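Buying Tables for Cafes and Small Restaurants
Speaker notes, Aliki Petridis
Trade buyers' session, 20 May 2021

Opening

Thank Myfanwy Gittins for the slot and say that questions can come at any point. The handout has the table sizes on it, so people don't need to write those down.

Who I am, briefly. I bought furniture for a cafe group for six years and then moved to the supply side at Grakico. I will mention our own ranges twice and say so when I do.

The talk is about tables only. Chairs and stools get most of the attention in showrooms, and the tables are often picked in the last ten minutes to match. I want to go through them in the order I think a buyer should: floor, size, base, top, then delivery and spares.

Start with the floor

Ask the room who has measured how level their floor is. Usually one or two hands.

Old tile, floorboards and patched concrete all rock a table. A four-foot base will find every dip. The cheap fix is adjustable glides, which screw in and out under each foot. Check that the base you are quoted for has them as standard. Some suppliers list them as an extra and it only shows up on the invoice.

Self-leveling bases cost more. They are worth pricing if staff move tables every day to make up larger parties. If the tables stay where they are put, ordinary glides set once at installation will do.

Mention the site in October where we delivered 67 tables to a sloping former bank lobby. The glides ran out of thread on one side of the room and we had to go back with longer ones. We should have asked for a floor check first. Our survey form now has a line for it.

Size and spacing

Two-person tables: 24 by 24 inches is tight but works for coffee and cake. 24 by 30 is the size I would choose for anyone serving full meals. Plates have grown, and people put phones on the table.

Four-person tables: 30 by 48 is comfortable. If you expect to push two small tables together, buy them at a matching depth and from the same batch. Tops from different batches can vary slightly in thickness, and you feel the step when you slide a glass across.

Round tables look generous on a plan and take up more room than you expect. They also don't join. Use them in corners and windows.

Pause here. Someone always asks about aisle widths. Answer: check the local code before ordering, and measure with the chairs pulled out as if people were sitting in them. A plan drawn with every chair tucked in tells you very little.

Bases

Pedestal bases give the most knee room. The thing to look at is the spread of the foot compared with the top. If the foot is too small the table tips when somebody leans on the edge to stand up. Ask the supplier for the largest top the base is rated for, and get the answer in writing.

Cast iron is heavy and stays put. It chips, and the chips rust if the floor is mopped every night. Powder-coated steel is lighter and easier to touch up. Stainless costs more and makes sense outdoors or near the sea.

Four-legged tables are steady and cheap to make, but the legs get in the way of the chairs. Look at where the legs sit in relation to the corners. Set in too far, they end up between the diner's knees.

Grakico mention, first one: our Uçar base comes in two foot sizes on the same column. Say that other makers do this too and it is a useful thing to ask for.

Tops

Solid wood. Ash, oak and beech are all common. It can be sanded and refinished, and it moves with the weather. Ask how the top is fixed to the base. Slotted fixings let the wood expand, and tops screwed down tight can split along the grain in the first winter of central heating.

Veneer. Good looking and stable, but the edge is the weak point. Ask for a solid wood lipping all the way around. Once the veneer is worn through at the edge there isn't much you can do with it.

High-pressure laminate. The easiest to clean and the easiest to match later. The better ones have a texture that hides fine scratches. Get a sample big enough to hold at arm's length, as small chips of laminate always look darker than the finished table.

Stone and composite. Heavy, cold and hard on glassware. Check the base rating again. Real marble stains with lemon juice and wine, and your customers will have both.

Finish on wooden tops

This is the part people ask about most, so leave time for it.

Oil looks natural and can be patched by staff on a quiet morning. It needs doing often and it marks easily. Hard lacquer keeps water and coffee out for much longer, but when it fails you need a workshop to strip it and start again. For a busy cafe I recommend lacquer. For a small place with an owner on site every day, oil can work well.

Pale tops show red wine and turmeric. Dark tops show dust, crumbs and every smear from the cloth. A mid tone is the easiest to live with. Bring the sample into your own room and look at it under your own lights, with the things on it that you will be serving from.
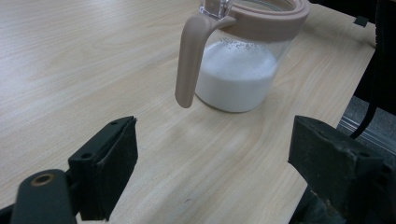 Care and cleaning

A damp cloth and a mild soap will handle most of it. The damage I see comes from strong sanitizer sprayed on and left. Over a few months it turns lacquer sticky, and then paper napkins start to lift it. Spray the cloth, wipe, and dry the top afterward.

Ask the supplier for a care sheet and pin it up where the cleaning products are kept. If you change your cleaning product, test it on the underside of one table first.

Candles and hot pans need a mat. Water carafes should have a coaster on oiled wood.

Delivery and spares

Lead times. Stock laminate tops can usually be sent quickly. Wood tops made to order take longer, and the finish adds more time on top of that. Build the gap into your opening date.

Ask how the tables arrive. Flat packed is cheaper to ship, but somebody has to put them together. We timed it once at a hotel job, with 372 bases to assemble, and two fitters needed nearly a week. Get a price for assembly even if you plan to do it yourselves.

Check the stairs and the elevator. A long top that won't turn on a landing goes back on the truck, and you pay for both trips.

Order spares with the first batch. I suggest one spare top for every twenty and a bag of glides. The color you picked may be dropped from the range, and buying a single top two years later costs far more than adding it now.

Grakico mention, second one: we hold Flulico tops in the standard sizes. Move on quickly.

Warranty

Read what it says about commercial use. A good many tables sold online are covered for home use only, and the cover ends when they go into a restaurant. Look for separate terms on the frame and on the finish. The finish period is nearly always shorter.

Keep the order number and a photo of the label under the top. Claims get held up when the buyer can't say which batch the table came from.

Questions

If it is slow to start, ask the room what they would do with a table that has been wobbling for a year. Then show the Wosex glide set and pass it around.

Handouts are by the door. Samples have to be back in the box before the next speaker, and the big oak one belongs to the showroom.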